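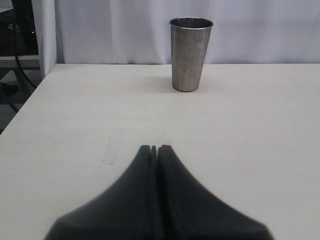

Section 4: Setting up the table and testing the gripper

Skerell bench arm, workshop build guide. Written by Evanthia Tsoukalas, checked by Remo Zanetti.

Do this section after the arm is bolted down and the wrist camera gives a picture. If the fingers are not yet fitted, go back to section 3.

4.1 Table and backdrop

1. Wipe the tabletop and let it dry. A pale matt surface works best with the wrist camera. Shiny boards throw reflections on to the fingers.

2. Hang a plain curtain behind the far edge. We use white. It should cover the whole width the camera sees when the arm is in its rest position.

3. Keep spare cables and chairs to the side, outside the reach of the arm.

Note: old tape marks do no harm, but peel off any tape that still has a loose end.

4.2 First approach

4. Stand a metal tumbler upright near the far edge, with clear table between it and the fingers.

5. Bring the fingertips nearly together and point them at the tumbler. Leave a thin gap. If the tips touch, reset the zero position as in section 3.

6. Drive forward at the lowest speed and stop 200 mm short. Back off and repeat 3 times. If the arm drifts to one side, redo the base alignment before going on.

CAUTION: Keep one hand on the stop button during every first run. Do not reach over the table while the motor is powered.

4.3 Gripping a flat item

7. Swap the tumbler for something low, such as a plastic lid. Put a tray to one side if you want to practise setting down as well.

8. Open the fingers, lower them over the lid and close slowly. 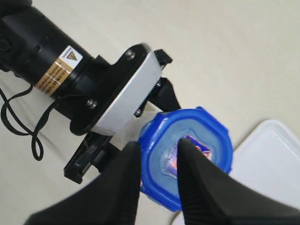
Fig. 4.2 Fingers at the blue lid, with the tray to the right. The motor cable is looped to the left of the housing.

9. Look at the cable before you lift. It needs enough slack for the wrist to turn, but a loop must never pass under a finger.

10. Switch off and check the screws on the plate behind the fingers. Tighten by hand only – the threads in the bracket strip easily.

Leave the warning sticker on the motor. If the grip slips, see section 8.

Last revised 10 Nov 2019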